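Home | Articles | Crafts | Food | Places | Index

Kukari basketry

Print this page | E-mail this article

Kukari basketry is the weaving tradition of the Kukari valley, a farming district upriver from the port town of Wutinport. It is one of the liveliest basket crafts anywhere, with 322 named patterns on record, and new ones still turn up at the July fair!

Origins

The oldest written mention comes from a harbor tax roll of 1279, which lists "valley trays" among goods landed at Wutinport. Weavers were paid in salt and lamp oil, and a good set of nested baskets could be traded for a goat. Boats carried them stacked rim to rim, sometimes 50 to a load.

Materials and weaving

Most Kukari work starts with river willow, cut after the leaves drop and soaked until it bends easily. Splitting the rods is a wonderful skill to watch (a practiced hand does it with a thumbnail and a small bone wedge). The classic diagonal weave, called druvard after the village of Druvard, lets a flat base flex a little under weight without opening up.

Wicker trays are a favorite for fruit all over the world, and the rim matters as much as the base, as it keeps round things from rolling off.
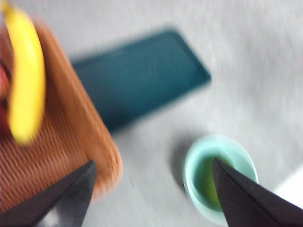
The Akyol school

In the hill town of Akyol, weavers work with much finer strands and dye them with walnut hulls. Their lidded baskets take up to 2 months to finish, and the best are so tight that they were once used to carry milk. Collectors love them, but plenty are still in daily use in valley kitchens, holding bread, onions and yarn.

See also: Rush matting; Willow growing; Wutinport harbor

Last updated 16 February 2024 | Contact | Copyright | Back to top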